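Mirkport Room Humidity Readings – README 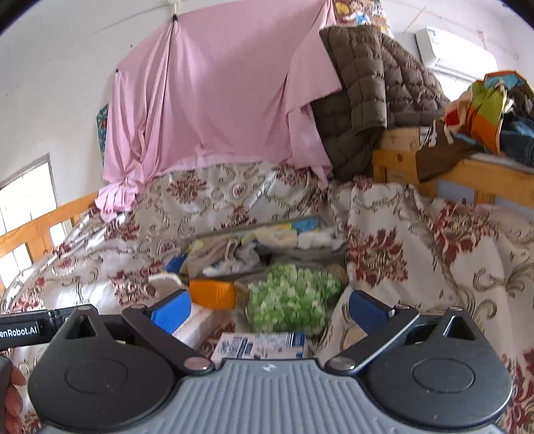
Bunk room with wall-mounted air conditioner.

What this is

A set of humidity and temperature readings from 16 shared bedrooms, logged through one cooling season, plus the notes residents wrote on paper slips. Put together by Ainhoa Barroso. Version 2 replaces version 1, which had the time column shifted by an hour and should be deleted if you still have it.

Why it was made

The building's landlord, Oosthuizen, was told by a supplier that running the air conditioners in "dry" mode would keep rooms under 50 percent relative humidity and cut the power bill at the same time. I doubted it. I still doubt the second half, and the data can't settle it, as there is one electric meter for each floor and none for each room.

Files

readings.csv – one row per sensor per 11 minutes
rooms.csv – room code, floor, window direction, number of beds
notes.csv – typed-up slips, spelling left alone
swaps.txt – dates when a sensor was moved or got a new battery

Columns in readings.csv

room: code, matches rooms.csv
t: local time, 24-hour clock
temp_f: temperature, Fahrenheit
rh: relative humidity, 0 to 100
mode: what the resident said the unit was set to, blank if no slip

Please read that last one again. "mode" is what people said. It was not read from the unit. In three rooms the slips say "dry" for a whole week while the temperature drops every night in the way you would expect from plain cooling. I left those rows in.

Sensors

All readings come from Trovonia clip-on loggers. They were compared side by side in a closed box before the start and again at the end. They agreed well the first time and less well the second. No correction has been applied – I tried two and each made some rooms look better and others worse, which told me I was guessing.

Known problems

Readings in April are thin. Half the loggers were still in a drawer.

Any rh value of exactly 100 is a fault and should be dropped.

Damp laundry raises humidity near a logger for hours. A few slips mention it. Most people do not write a slip about their laundry, so assume there is more of it than notes.csv shows.

Door and window opening was never recorded. If you want to make a claim about how well a room holds dry air, you will need other data.

What I would not use it for

Comparing brands of air conditioner. The Trustar sales sheet that started all this does exactly that, with a bar chart and no mention of room size. Please don't make another one out of these files.

Health claims of any kind. No mold was measured.

Terms

Free to use and share with credit. Room codes were shuffled before release and names were taken out of the notes. If you find one I missed, tell me and I will pull the file the same day.

Still to do

Add floor area to rooms.csv. Type up the last envelope of slips.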